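How do you fold a big patterned cloth without it going crooked?

Brekel25
Posted 2025-05-09

I've got a black cloth with blotchy white and gray marks all over it, and I can't get it folded square. With stripes I just line things up, but here my eye has nothing to follow! It always ends up with one part flat and the other heading off at an angle.
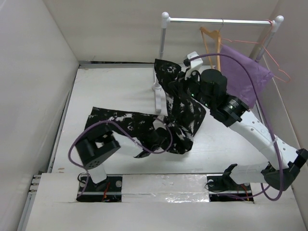
I've tried starting from the middle and I've tried shaking it out first (all over the floor, lovely). Any tricks?

pillay_at_home

Forget the pattern and go by the hems. Find 2 corners on the same short side, pinch them together, then run your hand down to the fold and smooth it flat. If it's bunched in the middle, open it all the way up and start over. Takes me 10 seconds now, but I was hopeless at it in February.

Mudum600

I just roll mine.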